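News > Sport > Football > Interviews

Last updated: Apr 21, 2020

Mebrat Admasu has heard the word "project" too often to be moved by it. The Tatmont coach used it once herself, at her first press conference, and winces when I bring it up.

"Everyone has a project," she says over the phone from home. "Then you lose three in a row and you find out what the project was."

Tatmont lost 3-0 at Brarnar in February, their last match before the season stopped. The club insists it is in good shape to resume. I ask whether she believes that.

"I believe the players are running. I get the numbers every morning. Running isn't football."
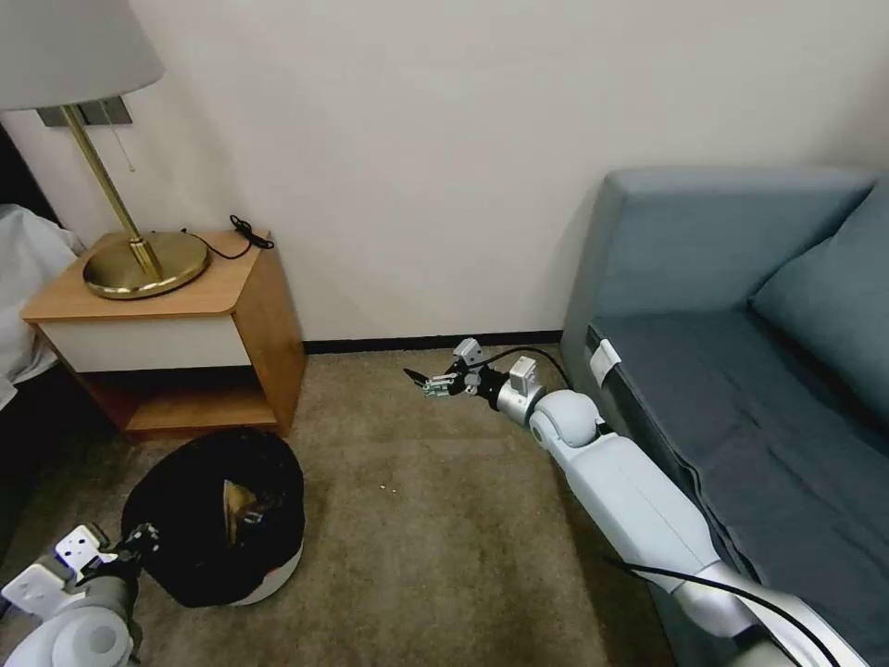
The striker question

Kazmi have made an offer for her top scorer, who has 16 goals, and Tatmont's owners say he is staying. They said the same about last summer's captain, who left inside a month.

Admasu doesn't pretend otherwise. "I've been told he stays. I've been told things before." Would she resign if he went? A long pause. "No. Ask me again when the money is spent, or when it isn't."

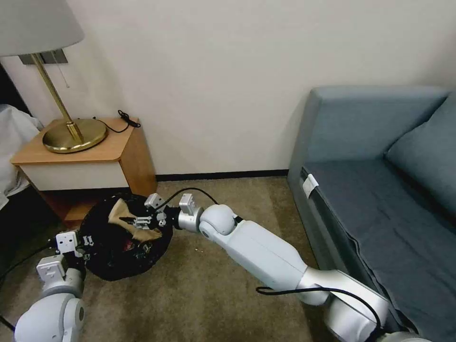 She is harder to pin down on her own part in it. It was Admasu who left him on the bench for two matches in the winter, a decision she described then as tactical. Players' agents tend to read such things differently, and I put that to her.

"He was tired. You can write that he was tired." I have written it – but he played the full match for the reserves that same week.
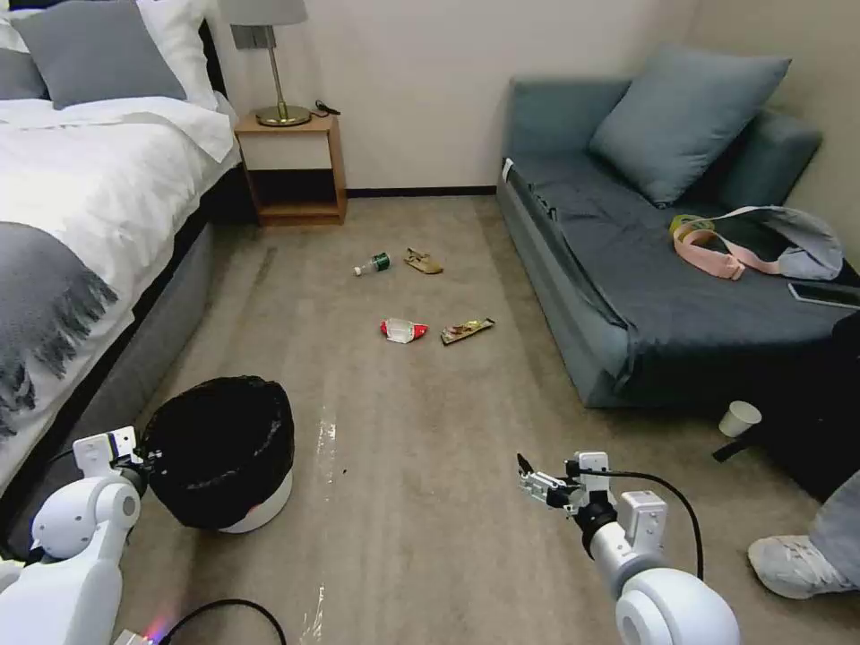 Photo: Diltel

On the stadium plan she is even shorter. The club has promised a new stand, paid for by a sponsor yet to be named, and fans were shown drawings at the last open day. Admasu saw them too.

"Nice drawings," she says.

Her record gives her some room to talk like this. She has taken charge of 146 league matches and has never been relegated, though Tatmont came within a point of it last year. She calls that season "a lesson." It looked more like a escape, and one that owed plenty to Brarnar missing a late penalty elsewhere. 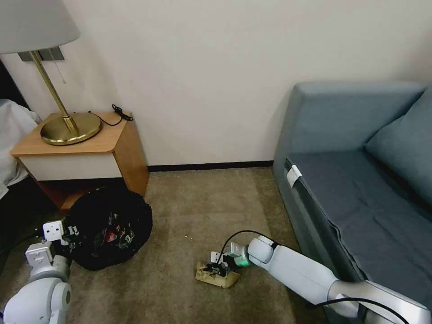 What comes next

Her contract has over a year left. The owners say talks on a new one have begun, while Admasu says she has had one call and it was mostly about the training ground parking lot.

"If they want to talk, they have my number," she says. "I'm not going anywhere this week."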